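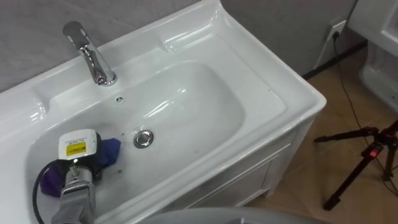
So the big question for us all spring has been how a robot knows it has finished wiping something, and I finally have enough results to talk about it without crossing my fingers. A person just looks. Our old policy looked too, and it was hopeless, because on shiny white ceramic the glare swamps everything you care about. Look at the bottom of the basin, those few gray specks to the side of the drain stopper, and then look at how bright the highlights are on the curved walls. Guess which one the network paid attention to!

6/14/22

The method is called Nodedel (don't ask, the name was picked before I joined and I've grown fond of it). The short version is that we stopped asking the camera "is this clean?" and started asking the arm "where has the cloth really been pressed?"

A slightly longer version, for those of you who like this stuff as much as I do. While the robot wipes, we keep a running map of the basin floor. Each little patch on the map gets a score for how much pressure the cloth has put on it and in which direction it was moving.

The pressure part comes from the arm's own joint readings. No fancy skin on the hand, no special cloth. We do fit a small correction for the weight of the arm at each pose, and that correction took me longer than the whole rest of the code, but I'll save that sad story for another night.

Then the policy gets the map as an extra input, right alongside the camera view. It can still look. It just has something to fall back on when the view is all glare and its own hand is in the way (and in a sink its own hand is pretty much always in the way). 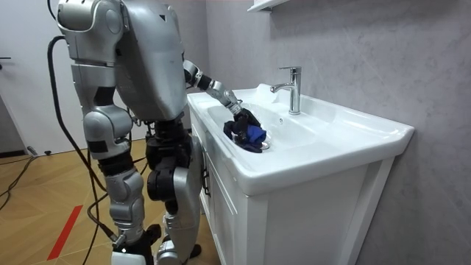 The corners are where I expected trouble, and yes, there was trouble. Cloth bunches up. Once it bunches, the spot under the hand gets pressed plenty and the spot right next to it gets nothing, even though from the arm's side it all feels like one nice firm wipe.

Teguh Wattimena had the idea that fixed most of it. He suggested we stop treating the cloth as a fixed pad and let the map be unsure about its shape. So now the score is high right under the hand and fades as you move outward, and it fades faster the longer the robot has gone without a regrip.

I wish I could say I loved the idea right away. I grumbled about it for two days and then ran it and had to go find him and apologize, which he was very gracious about.

OK, numbers, since a few of you have been asking. We scored wipe strokes one by one in the test set. 3383 strokes in total, and in 3106 of them the cloth made contact where the map said it would. The scoring was by hand, with a washable marker on the ceramic, and my sleeves will never be the same.

The misses are not spread out evenly. A lot of them bunch up near the drain, where the metal cap sits proud of the floor and the cloth rides up and over it. The map thinks the ring right next to the cap got wiped. It mostly didn't.

We compared against two other setups. Besnard is our camera-only baseline, same network, no map. Hestus follows a fixed back and forth path and never changes its mind about anything. I have a soft spot for Hestus, I must admit. It did better than Besnard on flat counters!

In the sinks, though, Nodedel beat both of them, and the part that made me happiest was how it stops. Besnard would either quit early or keep rubbing one spot forever, like me with a wine stain. With the map, most runs ended in around 17 strokes.

Things I would not claim yet: dried-on toothpaste (it needs more force than we allow), soap film, anything with a textured bottom. The map tells you the cloth was there. It has no opinion on whether the dirt let go, and for stubborn stuff you still need a good look at the end.

Also, all of the training was on white ceramic. I'd love to try steel, where the reflections are a whole different kind of awful, and we have five stainless basins sitting in boxes waiting for somebody to plumb them in. Or at least set them on something sturdy.

The writeup goes up in July with the rest of the Erar project reports, and the map code along with it. I'm still cleaning up the comments, some of which were written very late and are not fit for company.

If you work on wiping or sanding or painting, really anything where contact is the point, I'd be so glad to hear how you handle the bunching. Replies are open, and I'm slow but I do get to everyone.

One more thing, because it came up in my messages: yes, it works left-handed too, but you have to mirror the map and redo the weight correction. We forgot the second part the first time and it leaned on the sink like it was waiting for a bus.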